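4. Filling and Keeping the Bins

Your Lunach storage set ships with two gray bins, a packet of labels and this booklet, of which the labels are the part most often lost. Put them somewhere now.

4.1 Placing the bins

1. Set the bins one behind the other on a flat surface. A surface that is nearly flat will announce itself the first time you put in something round.
2. Leave 20 mm between the bins and any wall. Fingers need somewhere to go when you lift.
3. Decide which bin is for things in use and which is for things on their way out. Write it down. Households have split over less.

CAUTION: Do not stand in the bins. Do not let anyone demonstrate that it can be done.

4.2 Filling the front bin

4. Put in large items first and lay them flat. Long items go on the diagonal or lean against the far wall.
5. Spread small items across the floor of the bin. A single layer is plenty. If you have to dig, you own a drawer.
6. Place clear plastic items where the light catches them. They vanish otherwise, and you will buy another.
7. Stop at 80 percent of what you think will fit.

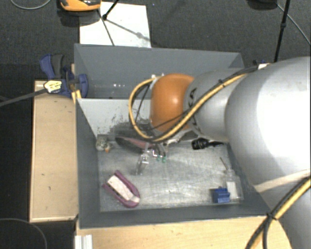 8. Once the front bin is filled to your satisfaction, go through it again and take out whatever you put in to avoid making a decision. Move those items to the rear bin. They may stay until Friday.

NOTE: Mixed loads are fine. The Lunach set has no opinion on whether a toy belongs with a kitchen tool, and Elfriede Wiegand, who wrote the first edition of this booklet, kept both with her sewing things until the end of her tenure.

4.3 Scratches, scuffs and smears

Fine scratches on the floor of a bin are normal and are not covered by the warranty. Neither are scuffs on the walls. A bin without either has not been used, and we would like to know why you bought it.

9. Wipe dark smears with a damp cloth and a drop of dish soap. Most will come off. The rest are yours.
10. Do not use steel wool, scouring powder or a determined relative.
11. Dry the bin before refilling.

4.4 Emptying

12. Empty both bins completely once a year. June is a good month — the windows are open and there is less to blame on the holidays.
13. Lift out heavy items by hand before tipping.

For replacement labels, quote part 244.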